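Visita à oficina da Nomgate em Jelberg: a garra que não abria

Fomos a Jelberg em 15 de maio de 2025, a convite da Nomgate, que abriu as portas da oficina a um grupo pequeno de técnicos de manutenção e professores. O programa falava em demonstrações de garras manuais e em uma conversa sobre segurança. Acabou sendo quase só a segunda parte, por causa de um defeito ocorrido em janeiro que a equipe decidiu contar por inteiro.

Quem nos recebeu foi Tatiana Ďurica, responsável pelos ensaios. Antes de entrar, recebemos um aviso: cabelo preso, nada de anéis, e os dedos longe da articulação das garras mesmo com elas desligadas.

As garras são seguradas na mão e levam câmeras. O operador faz uma tarefa comum, como pegar um frasco ou fechar uma tampa, e o registro serve depois para programar um braço robótico. Em janeiro, uma delas travou fechada durante um turno. O operador tentou soltar os dedos da garra com a mão livre, o mecanismo cedeu de repente e ele ficou com o indicador preso. Teve um corte pequeno e voltou ao trabalho no dia seguinte.

Segundo Vojtěch Vaněk, que fez a análise, a causa foi uma bucha da Šimek montada fora de posição depois de uma troca de peças. A folga não aparecia na inspeção visual. Só foi percebida quando a garra foi desmontada, com 375 horas de uso. O manual interno previa revisão a cada 1.000 horas, e por isso ninguém a tinha aberto antes. 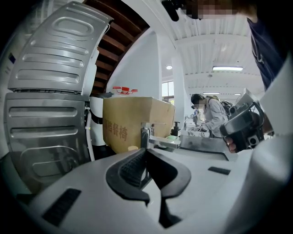

Na oficina: garras à mão, com as bancadas de trabalho ao fundo.

Vaněk mostrou a peça defeituosa ao lado de uma nova. A diferença é difícil de ver mesmo sabendo onde olhar. A peça antiga tem um lado gasto e brilhante, e o eixo marcou a borda do furo.

As mudanças foram poucas. A revisão passou a ser feita também logo depois de qualquer troca de peça. Cada garra ganhou uma ficha própria, preenchida no sistema Skurix, que bloqueia o registro de novas sessões se faltar a verificação. E, em caso de travamento, a regra agora é pousar a garra na bancada, desligar e esperar 5 minutos antes de tocar nela. Para soltar os dedos usa-se uma cunha de plástico.

Perguntei se a pausa era respeitada quando o trabalho aperta. Ďurica respondeu que nem sempre. Desde a mudança houve 2 travamentos e, em um deles, a ficha foi preenchida só no fim do turno. Não houve ferimentos.

Um colega do grupo quis saber por que a garra não tem um botão de alívio da mola. Vaněk disse que há um desenho pronto, mas que o botão ficaria justamente onde a mão se apoia, e nos primeiros testes era acionado sem querer. O projeto continua parado nesse ponto.

A visita terminou com a parte prática, mais curta do que o previsto. Cada um pôde segurar uma garra e fazer o procedimento de travamento com a cunha. A minha demorou a soltar, e a instrutora mandou repetir desde o início. Quem quiser participar da próxima visita deve escrever à recepção da Nomgate e levar calçado fechado.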